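Colour run on a cotton cloth – can it be saved?

Posted by Anil Reddy, April 16, 2022

I bought an orange cotton cloth in January and the dye still comes out in the wash. Last time it turned 2 white pillowcases pink at 40 degrees. The label only says Zokero and gives no washing advice. Is there a way to fix the dye at home, or should I give up on it?

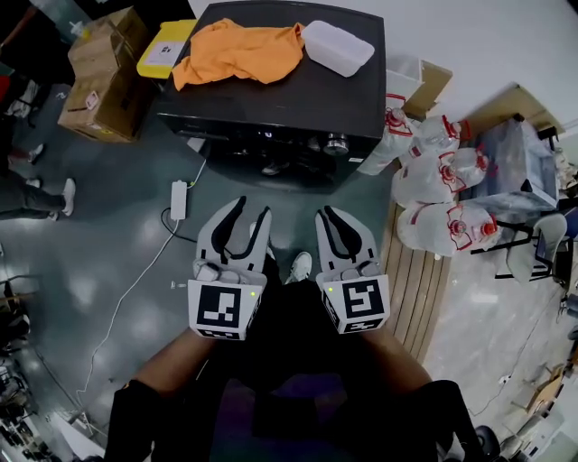 Orange cloth on top of the machine.

I have read that vinegar sets the colour, but other pages say it does nothing. The water here is hard, if that matters.

Uriel Lagos

Vinegar won't fix modern cotton dye. Salt won't either. Wash it alone at 30 degrees until the rinse water is clear – mine took almost 17 washes, which was a very cheap red towel. You can buy a dye fixative for cotton, and it does work, but follow the packet for the amount of water. For the pillowcases, soak them overnight in oxygen bleach and don't tumble dry them until the pink has gone. 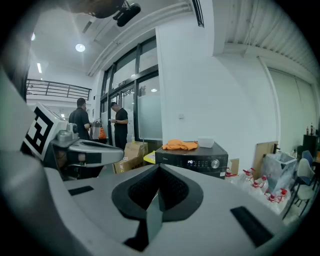 Privevano disagrees about the salt and says a handful in the first wash has always been enough for new towels.

D'Souza

just use a colour catcher sheet

Contact us | © Trusero Household Help | Back to top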